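Le robot ne sait pas encore ranger

Chaque année en janvier, je relis les promesses que les fabricants nous ont faites l'année d'avant. En juin, Brastik annonçait un humanoïde capable de tenir un petit entrepôt sans surveillance. J'ai travaillé longtemps dans la réserve d'un magasin, chez Marinho, et cette phrase m'a fait sourire. Prendre une pièce dans un bac, la poser sur une étagère : pour nous, c'est le travail qu'on donne le premier matin. Pour une machine, c'est encore un problème ouvert.
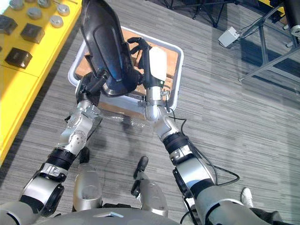 Pourquoi une tâche si simple reste-t-elle difficile ?
Parce que les objets changent de forme, de poids et de place, et qu'une main doit s'adapter à chacun au moment du contact.

Une pièce courbe et brillante n'offre pas de bonne prise. Nous la tournons un peu, nous la serrons moins, sans y penser. Il faut apprendre tout cela au robot, et il faut ensuite recommencer avec la pièce suivante. Un ancien collègue, passé chez Umetti, m'a parlé d'un essai de 1112 prises. Il était fier du total ; moi, je voulais surtout savoir combien de fois une personne avait dû intervenir. Il ne le savait pas.
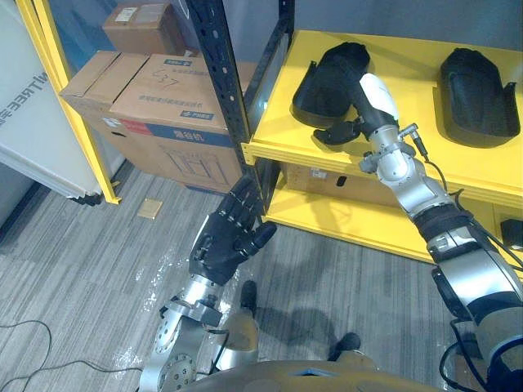 Deux bras devant une étagère jaune : poser reste aussi délicat que prendre.

Je ne suis pas contre ces machines. Mon dos, après quatre hivers de réserve, aurait bien accepté leur aide. Mais je demande qu'on nous montre une journée entière, avec les cartons mal fermés et les câbles par terre, avant de parler de remplacement. À la maison, où rien n'est jamais à la même place, j'attendrai encore plus longtemps.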